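Vitar Neighborhood Library – Reading Club
Minutes of the meeting of 7 Feb 2025

Present: Fermín Lagos (chair), Aldana Toledo (minutes), and six members. Two members sent their excuses.

1. The minutes of the last meeting were read and accepted with one correction. The book by Gallardo was lent to the school, it was not given.

2. Book for the spring. The members discussed two novels. Aldana Toledo prefers the shorter one, as it has 112 pages and many members read slowly in English. Fermín Lagos finds it too sad for the season. Vote: five for the short novel, three against. It will be ordered from the Varken bookshop.

3. Money. After the payment for the lamps, the club has about 1,000 dollars. It was agreed to keep this sum until October, when the rent of the room will be discussed again.

4. Evening hours. The library offers us the small room until nine – one hour more than before. Accepted by all.

5. Other matters. The door on Sutus Street closes badly and the members should pull it hard. The tea was praised.

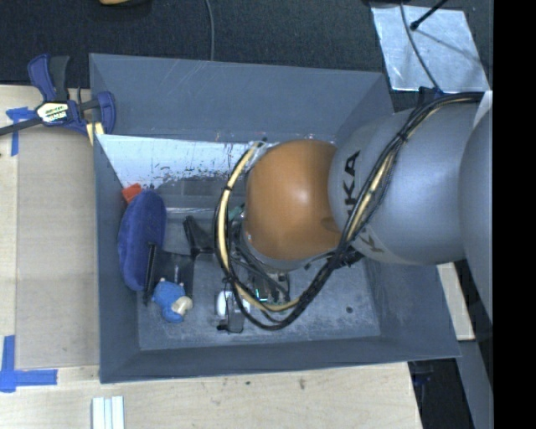 The next meeting will be in the small room at the usual hour. Members are asked to read the first three chapters before it and to bring back the books they borrowed last year.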